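Folding whites on a hard table: notes after a winter of doing it badly

April 11, 2018

I moved the folding from the bed to the table in the back room, and the results are better. The bed is the wrong height for me and the mattress gives under the hands, so a crease pressed into a vest goes down into the duvet and comes straight back up. A hard top holds the cloth where you put it.

The method is the same for every white item. It goes on the table one piece at a time, in whatever state it comes out of the pile. I find the hem first. The collar is easier to see but it is a poor place to start: it is curved, it is thicker than the rest, and it pulls the shoulders out of line when lifted. The hem has a stitched seam running the full width, and with a seam between finger and thumb you can follow it along to the side without looking.

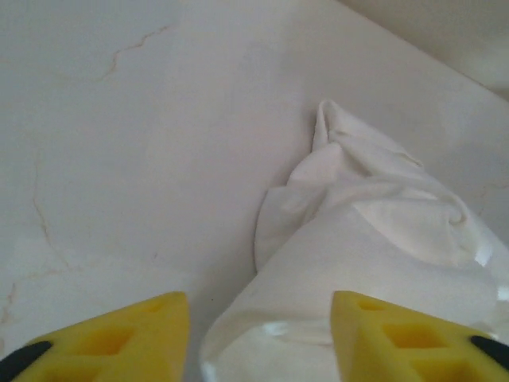 White cotton on a pale surface has one drawback, and it is contrast. Under the ceiling light I could not tell a fold from a shadow, and I put away several vests with a sleeve turned in. Moving the lamp to the side of the table cured most of this. The light comes in low, the creases show up grey, and a turned-in sleeve is obvious.

Éabha Ó Súilleabháin wrote to me after the August post on drying racks and asked whether I use a folding board. I had one, a Stovasik, for one winter. It produces a very regular rectangle, 40 cm on the long side, and my drawer is shallower than that, so each item had to be folded again by hand. It went to the charity shop in Brarton. For anyone with open shelves it would be a sound purchase.

The sequence I settled on:

Hem found and pulled flat towards the edge of the table.
Side seams matched at the hem, then at the underarm.
One firm pass with the flat of the hand, hem to collar.
Fold in half lengthways, sleeves back on themselves.
Fold in thirds from the hem.

Step 2 is where time is lost. If the side seams are out by a finger's width at the hem they will be out by more at the shoulder, and no amount of smoothing corrects it. Go back and match them again.
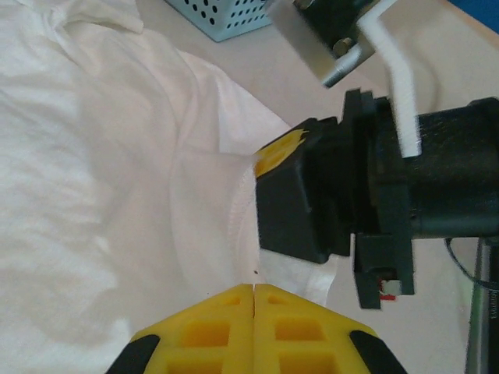

Baskets matter more than I allowed for. A solid-sided tub holds the damp in at the bottom, and the last few items out of it always felt clammy. Perforated sides are better. I keep the basket at the far side of the table, within reach but out of the way of the sleeves. The old Orkham wicker one snagged knitwear and has been retired to hold kindling.

On washing, I have little to add. The machine is a Cronin, bought second-hand, and it spins hard enough that whites come out in a rope. Shake each piece twice by the hem before it goes on the line. It reduces the work at the table considerably, and I have stopped ironing vests altogether.

Towels are still unresolved. They are too thick for thirds and too wide for halves in that drawer, and I am measuring the airing cupboard next.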